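Gaden College Alumni Association Names Award Recipient, Drops Two Others

The Gaden College Alumni Association will give one award this October instead of three. Maya Salameh, a former distance runner who now heads personnel at the freight company Srour, will receive the Service Award at the homecoming dinner.

The Rising Leader and Legacy awards have been dropped. Association president Hussam Akl said the group had been handing out plaques faster than it could explain them.

"We gave 71 awards in my time on the board," Akl said. "I went back through the files and for a good many I couldn't tell you what the person did. Some had bought a table at the dinner." 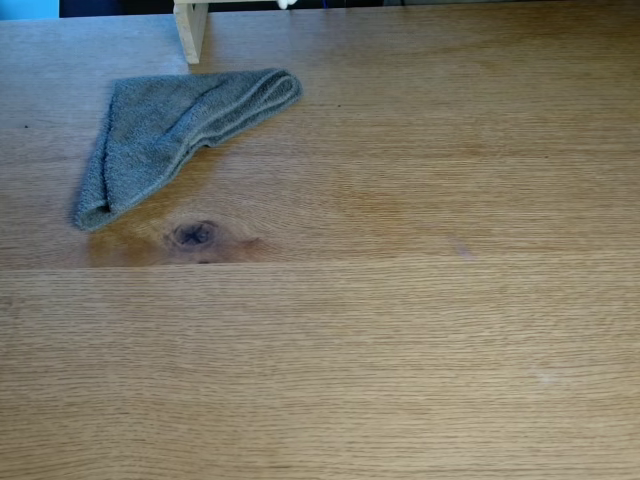 Under the new rules, a nomination must come from someone who has not worked for the nominee, and must name work that can be checked. Titles and job promotions do not count. Of roughly 60 nominations received this year, 6 met the standard.

Salameh ran cross country for Gaden for four seasons and by her own account was never the fastest on the team. She was chosen for the evening job-skills class she has taught in Ulleo since leaving school. The selection panel spoke with former students before voting.

Salameh was cool on the idea that college sports made her a leader. "People like that story," she said. "I ran a lot and I was tired a lot. I learned to teach by doing it badly for two years."
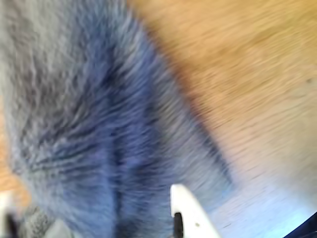

Gray-blue fur against an orange-tan wooden surface.

Not everyone on the board backed the change. Dorian Lecomte, who voted against it, said smaller honors keep younger graduates in touch with the college. Akl said he has asked for figures showing that and has yet to see any.

Trustex, which has sponsored the dinner in past years, will do so again. The company has no vote on the award, and its name has been taken off the plaque.

Dinner tickets are $70 and go on sale Monday at the alumni office. The price covers the meal and the room. It is not a donation, and the association asks that guests not list it as one.

Contact: Hala Ghanem, Gaden College Alumni Association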